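A minha primeira caixinha saiu torta

Passei boa parte de agosto enfiada numa oficina comunitária, a Cindgate, que fica em cima de uma antiga gráfica e cheira a café e a MDF queimado. Fui para escrever uma matéria curta sobre corte a laser. Saí de lá com uma caixa torta, três chaveiros com o nome da minha sobrinha escrito errado (culpa minha, digitei correndo) e uma mensalidade no cartão. Pois é, virei sócia.

Para quem nunca pisou num lugar desses: a gente paga uma taxa, faz um treinamento obrigatório e ganha o direito de agendar as máquinas. Na Cindgate são 30 reais por hora na cortadora a laser, e o plano de sócia dá direito a 20 horas por mês de bancada, serra de fita e ferramentas manuais. Impressora 3D é à parte e se paga pelo peso do filamento. Eu achei confuso no começo, confesso, mas na segunda semana já estava explicando a tabela para os outros como se tivesse nascido ali.

O treinamento dura uma tarde inteira e é bem mais rigoroso do que eu imaginava. Pode cortar acrílico, papelão, feltro, couro natural, compensado fininho. PVC não pode de jeito nenhum, porque solta cloro, estraga a máquina e faz mal para quem está perto. Tem uma lista enorme colada ao lado do exaustor, e quem aparece com um material fora dela volta para casa com o material debaixo do braço. Vi isso acontecer com um rapaz que queria fazer uma capa de caderno de couro sintético. Ele ficou uma fera, depois se acalmou e fez de feltro — e ficou linda!

A minha caixa era para ser simples. Encaixe de dentes, seis lados, tampa solta. Baixei um modelo do Kollon, o programa que o pessoal usa para gerar os desenhos, coloquei as medidas e mandei cortar. Só que eu tinha declarado a chapa com três milímetros e ela tinha um pouquinho menos. Parece bobagem, né? Os dentes ficaram dançando, a cola escorreu e um dos cantos fechou com um vão onde cabe uma moeda. Ela mora agora na minha mesa, cheia de clipes, e todo mundo que senta ali comenta. 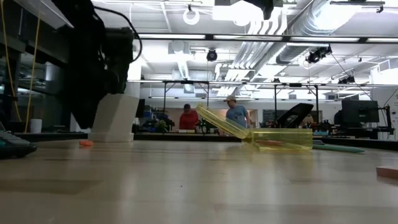 Quanto custa começar do zero, sem máquina nenhuma em casa?
Bem menos do que comprar equipamento: na Cindgate, com treinamento, uma chapa pequena de compensado e duas horas de laser, dá para sair com a primeira peça pronta e ainda sobra material para errar de novo.

Comprar a própria máquina é outra conversa. Uma cortadora de mesa da Satell, modelo de entrada, estava por 4000 reais numa loja que consultei, fora o exaustor e o frete. Pensei nisso com carinho durante uns dias (fiz até uma planilha) e desisti quando lembrei que moro num apartamento com uma única janela que presta. A fumaça precisa ir para algum lugar, e a vizinha de cima já não gosta do meu alho refogado.

O que me pegou mesmo foi o acervo. A oficina mantém um arquivo compartilhado de desenhos chamado Cao, com 1044 projetos feitos pelos próprios sócios, e eu perco a noite olhando aquilo. Tem suporte de violino, gabarito para furar couro, peça de reposição para máquina de costura que saiu de linha faz décadas, uma luminária em forma de tatu. Cada projeto vem com as anotações de quem fez, e as anotações são a melhor parte: "usar potência mais baixa no segundo passe", "não colar antes de lixar", "desisti da tampa". Me senti muito acompanhada lendo a última.

Também aprendi a medir. Parece piada para quem passou a vida adulta comprando estante no olho, mas hoje ando com um paquímetro na bolsa. Mede-se a chapa em três pontos, anota-se o menor valor e corta-se antes um pentezinho de teste, aquela tirinha com dentes de larguras diferentes, para descobrir qual encaixa firme. Leva cinco minutos e teria salvado a minha caixa. Na segunda tentativa eu fiz o pente, escolhi o terceiro dente e a montagem entrou justinha, com umas batidas de martelo de borracha e nem uma gota de cola.

Se você for, vá de sapato fechado e cabelo preso, leve o desenho já pronto num pen drive (a internet de lá é um sofrimento) e reserve o horário com antecedência, que o fim da tarde lota. Leve lanche também. A cozinha tem micro-ondas e uma cafeteira valente, e é ali, esperando a vez na máquina, que se pegam as melhores dicas. Foi na fila do café que me ensinaram a passar fita crepe na madeira antes do corte, para a borda não ficar escura.

Agora estou tentando fazer um porta-temperos com gavetinhas. São nove, e até ontem à noite quatro abriam.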